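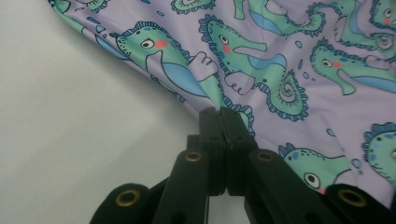 Dewanti Halim had been married to Slamet Majimbun for 37 hours when his mother asked what she planned to wear to the funeral. The uncle had been rich and had hated black. Dewanti owned one thing he might have liked, and it was lavender, with cartoon seahorses on it.

"He did enjoy the sea," said Slamet, who was no help.
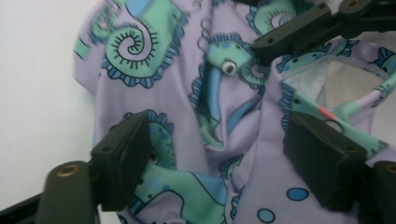
The seahorses, before the service.

The lawyer read the will. Slamet got $600 and a boat that leaked. His mother got the boat's debts. She took it badly and went off to fold things. The seahorses ended up in a folded bundle beside a blue basket.
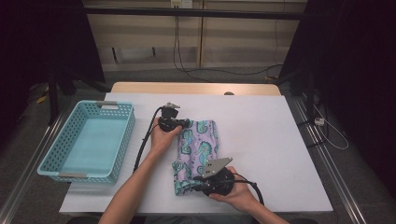

Dewanti got the house in Vestmont. The uncle had left it to "whoever turns up in a color." His mother asked, very sweetly, if there were any more lavender seahorses where those came from.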